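The Consultation

The card in the window of Jastwood said that every new client was entitled to a free consultation, and Charmaine Visser had never in her life been entitled to anything free that didn't cost her something by the end of it.

She went in anyway. It was a Friday, ten past two, and she had a wedding to go to the next day. Her sister had said, on the phone, that she might want to do something about her hair. Her sister had said it in the voice she used for other people's kitchens.

"Have you been with us before?" asked the girl at the desk.

"No."

"Then you'll have the full journey."

Charmaine asked how long the journey was. The girl said it varied, and wrote her name down in a book with a ribbon in it, and took her coat away to a place Charmaine couldn't see.

She was put in a chair by the window with a glass of water that had a slice of cucumber in it. On the wall across from her was a board with words painted on it. The words were Listen, Understand, Transform. She wondered who had been paid to think of them, and whether it was by the word.

The stylist came out after a while. She was called Veronica Stoica and she had very plain hair, pulled back and clipped. Charmaine found this either reassuring or alarming and couldn't settle on which.

"So," said Veronica, and lifted a handful from the back of Charmaine's head as if it might have something under it. "Tell me about your hair."

"It's brown."

"And how do you feel about it?"

"I don't feel anything about it. It's hair. I'd like it shorter, and I'd like it not to do this." She pointed at the left side, where it did what it had done since she was 15.

"That's a cowlick."

"I know what it is."

Veronica nodded. She had a tablet under her arm, and she propped it on the shelf below the mirror and tapped at it. A silver star turned around slowly on the screen. It was a program called Tendo, she said. It took a reading of your hair and your face and it matched you to a look. The owner had brought it in.

"Matched me out of what?"

"Out of 1,401 looks."

"Who counted them?"

"It says it at the start." Veronica turned the tablet so that Charmaine could see that it did say it at the start.

Charmaine had worked for nineteen years in the returns department of a furniture warehouse, and she had a great respect for numbers and very little for the people who quoted them. Last spring a salesman had told her a sofa had been tested by 1,037 families. She had taken back four of them that month with the same leg off.

"Go on, then," she said.

The tablet looked at her. She looked at it. It asked whether she considered herself a morning person. It asked whether she would describe her lifestyle as active, very active or social, and when she said none of those Veronica pressed social, she said, to get to the next page.

Two chairs along, a man with a towel around his neck was having his beard done by a boy who looked too young to own a razor. The man was called Lalit and he was clearly a regular, and he had been listening without troubling to hide it.

"It gave me a bob," he said.

"It did what?"

"First time. It said I'd suit a bob with a soft fringe. I thought about it, too. I thought about it all weekend."

"He would have looked nice," said the boy. 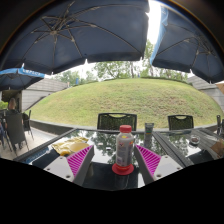
Umbrellas up, overcast sky.

The star stopped turning. Veronica read what was there, and then read it again with her lips pressed together.

"What does it say?"

"It says you're a Makhubela."

"A what?"

"It's the name of a look. They're all named after somebody. The one before you was a Girkar, she was thrilled." She held it up. There was a drawing of a woman with no nose and a great deal of hair, all of it swept to one side and up, like something that had been left out in a wind and then varnished.

"That's longer than mine," said Charmaine.

"Yes."

"I came in to have it cut."

"You could have extensions."

"Could I?"

"You could," said Veronica. She didn't say it with any force. She glanced toward the desk, where the girl was straightening bottles so that all the labels faced front. "I have to offer. There's a serum, too. I have to offer the serum."

"What does the serum do?"

"It seals."

"Seals what?"

Veronica thought. Charmaine gave her credit for that. Most people, asked what a thing sealed, would have said the cuticle right away and hoped. She picked up the bottle and turned it over and read the back of it, holding it out at arm's length.

"It says it seals in the day," she said at last.

"How much is it?"

Veronica told her, and Lalit whistled from under his towel, and the boy told him to keep his chin still.

Charmaine had been in this chair before, or one just like it. At thirty she'd let a man named Pravesh Zwane talk her into a perm, on the grounds that it would give her confidence. He'd had a lovely speaking voice. She'd worn a knitted hat until November. Ever since then she had cut it herself over the bathroom sink with the good scissors, and if it was never exactly straight, at least she knew who to blame.

"Can I ask you something?" she said. "If that thing was switched off, what would you do?"

"With yours?"

"With mine."

Veronica put down the bottle. She came around behind the chair and for the first time she looked at the head and not the screen. She pushed the hair up with the flat of her hand, and let it drop, and pushed it up again on the left, where the trouble was. Her fingers were cold. She did it for long enough that Charmaine ran out of things to be suspicious of and started on the cucumber.

"Who's been cutting this?"

"Someone I know."

"They're right-handed."

Charmaine said nothing.

"I'd take it up to here," said Veronica, and touched her jaw. "I wouldn't fight that side. I'd part it where it wants to go and let it. You've been parting it against itself. You'd wash it and leave it alone."

"And what's that one called?"

"It isn't called anything. It's a haircut."

"How much?"

It was less than the serum. Charmaine looked for the catch. She looked at the price list by the mirror, and read the small print under the price list, which said that prices might vary with length, condition and seniority of stylist.

"Are you senior?"

"There are two of us," said Veronica. "Kanini's been here longer, but she does color."

"And does it vary?"

"Not today."

There was a silence. The dryers were going at the back, and somebody laughed at something in the room where the coats were kept.

"You'd have to put something on the tablet," said Charmaine. "Won't they check?"

Veronica reached over and pressed the screen a few times without really looking. The star came back, went around and burst into several smaller stars. Thank you, it said. You are our 1,091st transformation.

"I did 1,090 this morning," she said. "That was a trim, too."

She took the scissors out of her top pocket. They were old ones, with a bit of tape around one of the handles, and Charmaine, who had been meaning to say that she'd think about it and come back another time, noticed the tape and kept her mouth shut.

"Head down for me."

She put her head down. The first piece landed on the cape, a good three inches of it, and she watched it slide toward her knee. It was too late now to ask for it back, and anyway she knew what they'd tell her about returns.

"You've got a wedding, haven't you?" said Veronica, somewhere above her.

"How did you know that?"

"It's Friday. Keep still."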